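Petura Linen and Knitwear Reuse: progress report to the Zabala Fund
Second period. Prepared by Nilmini Pathirana, 2021-11-01
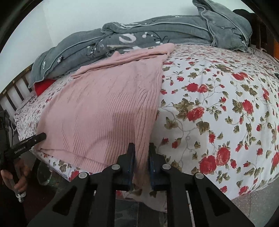

Pink ribbed knit laid out on the bed, hem towards the sorter.

1. What this report covers

You asked for a plain account of how the folding and sorting work is going, and whether the money released in March has changed anything. My view is mixed. The room works. The folding method works for some garments and wastes time on others. The claim in our original bid, that a better fold would cut the number of knits sent on to rag, has not been shown, and I would ask the Fund not to repeat it in its own newsletter until it has.

2. Garments handled

In the period we logged 1591 garments in and 1251 out to partner shops. The difference is made up of rag, items still on the shelves and a batch that was returned for re-sorting. I can't yet split those three properly. The intake sheet was changed halfway through and the two versions don't use the same headings. Bilal Sfeir is going back through the early sheets by hand and has got as far as the children's wear.

The out figure looks healthy on paper. I would be careful with it. It counts a garment when it leaves us, and the shops don't tell us what they do with it next. One of them, Satura, has said it will keep a tally for us over the winter. So far we have had a promise and no tally.

3. Folding on a bed

We moved knitwear off the trestle tables and on to a made-up bed with a cotton sheet over it. Saturnino Soler argued for this on the grounds that most people fold their clothes on a bed at home, and that what we teach should match that. I was against it and still half am. A mattress gives under the hand, so a sleeve or hem that looks straight goes out of line as soon as anyone leans on the edge. On the other side of the argument, the knits slide about less than they did on the bare table top, and the tops that used to end up on the floor now mostly don't.

The patterned sheet was Saturnino's choice as well. Pale garments show up poorly against a white ground with flowers on it. Pale pink is passable, cream is hopeless. I have asked for a plain dark sheet and it is in the next order.

4. Ribbed knits

These remain the slowest thing we handle, and I don't think more training will fix it. A piece with smooth knitting in one part and dense rib in another won't lie evenly. The rib pulls in and the smooth part spreads, so you get a garment that is narrow at one end and wide at the other before anybody has made a fold. Narrow ribbed strips are worse. They gather into waves along the side and have to be drawn out and laid flat separately.

Two habits have helped a little:

Smooth the far end first. Sorters like to start with the hem nearest to them, and they finish with a thick roll at the top that has to be undone. Encarnación Goicoechea timed herself both ways on 14 ribbed pieces and was quicker on most of them when she began at the far side. That is one person and a small pile. I mention it because it is the only timing we have.

Check the hem for layers. If the front and back edges are offset, the finished fold comes out with a lip and the stack leans. It takes a moment to put right while the piece is flat and far longer once it is in thirds.

I am less convinced by the folding card supplied by Hisov. It suits shirts. On a stretchy knit the card drags the fabric with it, and when it is pulled out the shape goes too. We bought nine. Two are in regular use, both on the shirt table.

5. Checking for marks

Every garment is meant to be looked over on both sides before it is folded. In practice the back gets a glance. Small dark specks on pale knitwear are the usual argument: lint, bobbling or a stain that will put a customer off. Our rule is to brush first and then decide, and Severino Manzano has put a clothes brush at each station. Returns for marks have still not gone down in any way I would want to defend. The light over the bed comes from one side and throws a shadow from whatever is being held above the fabric, which makes marks harder to judge and creases look deeper than they are. A second lamp would cost little and I would sooner have that than more cards.

6. Space and storage

The shelving went up late but it is up. Knitwear is stacked, never hung. The lower shelves are too deep, and anything put at the back stays at the back. We have tried baskets as drawers. The light ones tip when they are pulled out past halfway, so we are back to stacking straight on the boards with a strip of card along the front.

Labels are by type and size. Colour sorting was dropped after a fortnight. It looked very nice and slowed down every order.

7. Spending

Spending is within the agreed lines. The folding cards were charged to equipment as the bid said they would be, and with hindsight that was poor value. The mattress and bedding were donated and don't appear in the accounts. There is an underspend on training, as the second session was put off when the room was without heating. I would like to move part of it to lighting and need the Fund's written agreement before I do.

8. What I would like the Fund to decide

Whether lighting can be paid for out of the training line, as above.

Whether the rag target stays as written. I would prefer to drop it for the coming period and replace it with a proper count, using one intake sheet throughout, so that there is something to compare against. A target set against figures we can't add up is no use to you or to us.

Whether you still want the method written up as a leaflet. Saturnino has a draft and is keen to print. My advice is to wait. The shirt pages are sound, the towel pages are sound, and the knitwear pages describe a fold that half the sorters don't follow on ribbed pieces, with good cause.

9. Next period

Finish reconciling the intake sheets. Swap the bed sheet for the plain dark one and see if it makes any difference. Repeat Encarnación's timing with at least two other people, and with smooth knits as well as ribbed. Ask Satura again for its tally, in writing this time.

The garment log is kept in the office and can be sent over on request, though the early pages will need explaining.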